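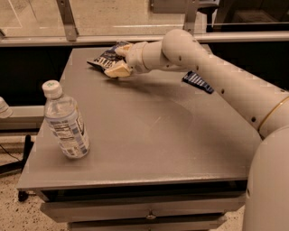

Snacks and a bottle of water on the gray table.

Komano After-School Room: progress report to the Medeck Fund
March 2025
Written by Oluwatosin Eze, program lead, Kerslake Learning Center

First of all, thank you! When we wrote to you asking for money for snacks and water, I worried it would look like a very small thing next to the reading tutors and the laptops that other people must ask you for. We are now well into the grant and I can tell you it has changed the feel of our afternoons more than anything else we've tried in the Komano room.

Where we are

The room is open four afternoons a week, and 40 kids are signed up. On a busy day nearly all the chairs are taken by the time the second bus gets in. We have run the snack table on every open afternoon since the grant began, except for one when the heating was out and the whole building closed early.

The setup is simple. Snacks come in single-serve bags and packets, water comes in bottles, and everything goes out on the table before the first bus arrives. Kids help themselves. We tried handing things out from behind a counter for the first week and it was slow and a bit grim, like lining up at the bank, so we dropped it. Now they come in, drop their backpacks, pick something, and most of them are sitting down with homework open before I've finished saying hello to everyone. I love that part of the day.

What we bought

Most of the money so far has gone to food and water, as planned. We order through Werkovo, who deliver to the side door in mixed cases. The mixed cases are a little more expensive per bag than a single flavor, and I went back and forth on it, but we tried the single-flavor case once and ended up with most of it still on the shelf two weeks later (it was the vinegar one; the adults ate it). Mixed it is.

We also bought two lidded bins for the storage closet and a label maker. The label maker was not in the original budget. It came out of the money we saved on delivery, and I'm happy to send the receipt separately. Every bin now says what's in it and which date to use first. Older stock goes to the front on delivery day. Before this we were finding packets at the bottom of a box that should have gone out in the fall, and that hasn't happened once since the labels went on.

The gray table

I want to say a word about the table, which your program officer asked about on the phone. It was already ours, it used to be in the copy room, and it's turned out to be just right. The top is plain and smooth and takes one wipe. You can see a crumb on it from across the room! We had been looking at a proper serving cart for this job and decided we didn't need it, so that line of the budget is still unspent. I'd like to talk with you about moving it to water, see below.

Tidying up

This was the part I was least sure about. Small bags make a lot of litter, and in the first weeks we were picking wrappers out of the bookshelves, the plant pots and, one time, the piano. The custodial staff were patient with us but I don't think they would have been patient until summer.

So we made clearing the table part of the afternoon. At a quarter to five somebody rings the bell and everything on the table gets sorted: full bags back to the bin, finished bags and wrappers to the trash, capped bottles that haven't been opened back to the closet, opened ones either go home with their owner or get poured on the plants and recycled. Then the top gets wiped. It takes 5 minutes when the kids are in the mood and longer when they aren't. The younger ones are much better at it than the older ones and are not shy about pointing this out.

Two things we learned along the way. Crumpled bags hide things, so every bag gets picked up and checked before it goes in the trash (we lost a retainer this way in January and got it back, to everyone's great relief). And bottles all look the same once the table is busy, so we keep a marker on a string and ask kids to put initials on the cap as soon as they take one. Water thrown away has dropped a lot since the marker. I wish I had weighed it or something so I could give you a proper number, and I'll try to do that for the final report.

What families tell us

We sent a short paper form home and 17 came back. I read all of them twice. The most common request was for something that isn't salty. A few asked for fruit. One parent wrote that her son used to come home too hungry to talk and now he tells her about his day in the car, and I've pinned that one over my desk.

Several forms asked about allergies. We keep a printed list of ingredients by the door, with the packages that contain nuts left out of the order completely, and from next month a copy will go home with each new sign-up.

What hasn't worked yet

Fruit. We bought two boxes of clementines and they were gone in one afternoon, wonderful, but then the next box sat over a long weekend and had to be thrown out. We need either smaller deliveries or a refrigerator, and the refrigerator depends on whether the outlet in the closet can handle it. I've asked. I will ask again.

Sign-out on early-release days is also still messy, and kids take a snack for the road that doesn't get written on the tally sheet, so our weekly counts run a little low on those days.

Next steps

From now until May we plan to keep the same four afternoons, add fruit in small amounts once a week, and put up a shelf over the table for clean cloths and the tally sheet. We would also like your OK to move the serving cart money into bottled water for the warm weeks, or into a refill station and cups if the building agrees to the plumbing. I'd much prefer the refill station. It would cut the recycling down and the kids have already started arguing over where it should go.

Please come and visit any open afternoon. Come before the bell if you'd rather not be handed a cloth.

Oluwatosin Eze

Comments (3)

Rosa's mom
The marker on the string is genius. We do this at home now with the water bottles in the fridge door.

D. Whitcomb
Is the ingredients list going to be online too? The print by the door is pretty small.

bus2driver
Fewer wrappers on my bus this winter, thank you whoever rings that bell

Recent from Kerslake Learning Center
Piano tuned and back in use
Early-release days: what to know about pickup
Komano room reading shelf, new titles
How to sign up for homework help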